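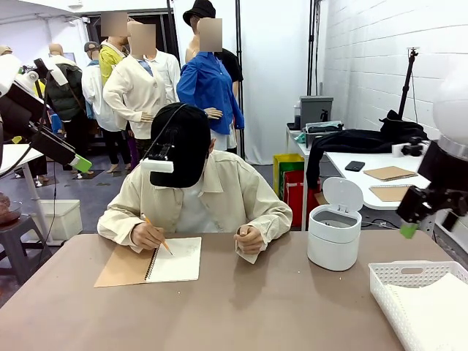

Pencil on the page, both grippers clear of the notebook.

1/ Notes on the desk task from the Pusden set. Short thread, mostly for people who will be labeling or replaying this data.

2/ The task is remote controlled. An operator drives both arms while a person sits at the table and writes. The robot handles the stationery on its side and stays out of the writing hand's way.

3/ We recorded 222 runs. 16 were dropped for sync errors between the arm log and the cameras. Soo-ah Kwak wrote the check that caught them, and it now runs before anything is saved.

4/ The hard part for the operator is depth. A gripper over the basket and a gripper in the basket look much the same from a fixed side view. Slow down for the last stretch of the approach.
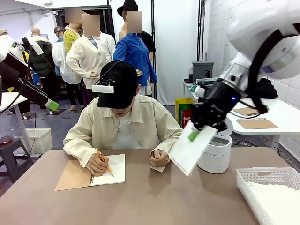 5/ Holding a pad

Once the pad is in the fingers, keep the wrist still before you start the carry. If you move early, the pad swings and the policy learns the swing. We trained on a batch like that in June and had to throw the model out.

6/ The writer

Instructions to the person at the table are short: write at a normal pace, don't watch the arm, don't reach for the pad to help. Aušra Jaunzems tried it with and without the last rule. Without it, people lean in and finish the job, and the demo is worthless for training.

7/ Labels

Three phases only: approach, grasp, carry. Driltgate started with nine and the labelers disagreed on most of the boundaries. If an arm is waiting, label it idle — don't guess what the operator was planning.

8/ Replay

Trim idle time at the start but leave the pauses in the middle. They are usually the operator waiting for the human hand to settle, and the policy needs to see that. Median run is around 40 seconds after trimming.

9/ Open question: one operator for both arms, or one each? Nikolovski splits them. We don't, and the left arm gets much less use in our runs as a result. Will post numbers when I have a fair comparison.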